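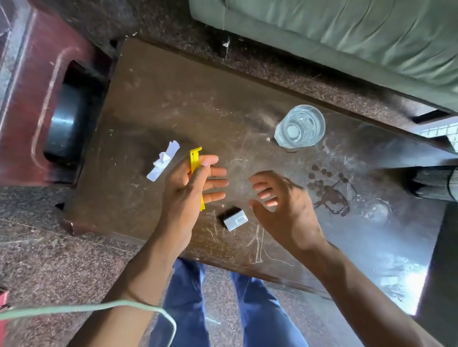
Haziq Nair

Senance Kreditmonitor für Agrarbanken

Der Senance Kreditmonitor ist eine Software für regionale Banken und Genossenschaften, die Darlehen an landwirtschaftliche Betriebe vergeben. Er zeigt dem Sachbearbeiter früh, bei welchem Betrieb die Rückzahlung schwierig werden kann.

In der Landwirtschaft kommen die Einnahmen nicht jeden Monat gleich. Ein Milchbetrieb hat einen anderen Rhythmus als ein Ackerbauer, der erst nach der Ernte verkauft. Normale Kreditprogramme berücksichtigen das nur wenig und geben deshalb viele Warnungen, die keine sind. Der Kreditmonitor arbeitet mit 11 Betriebstypen, und für jeden Typ ist ein eigener Zahlungskalender hinterlegt. Diesen Kalender kann die Bank selber anpassen.

Lieferumfang und Technik

Die Grundversion verwaltet bis zu 209 Kreditnehmer und vier Arbeitsplätze. Eine Erweiterung ist jederzeit möglich. Pachtverträge, Maschinenleasing und Betriebsmittelkredite werden getrennt geführt, die Auswertung erfolgt gemeinsam. Daten aus Trultel können direkt übernommen werden, bei anderen Programmen über eine CSV-Datei.

Die Lizenz kostet 126 Euro pro Monat und Bank. Die Einschulung ist darin enthalten und dauert einen Vormittag. Bestellungen, die bis März eingehen, werden noch mit der alten Preisliste abgerechnet.

Kategorie: Software > Banken & Kredit > Landwirtschaft

Das könnte Sie auch interessieren
Flolbridge Liquiditätsplaner
Hartono Pachtrechner
Senance Kreditmonitor, Zusatzmodul Weinbau

Kommentare (3)

Melur Ngau
Kann man Stundungen auch rückwirkend eintragen? In der Testversion habe ich das nicht gefunden.

Haziq Nair
Ja, unter Vertrag, Reiter „Änderungen“. Sie brauchen dafür das Recht als Administrator.

Herman Latuheru
Wir benutzen es seit der letzten Ernte. Der Import war etwas mühsam, die Umlaute waren falsch. Mit der neuen Version geht es.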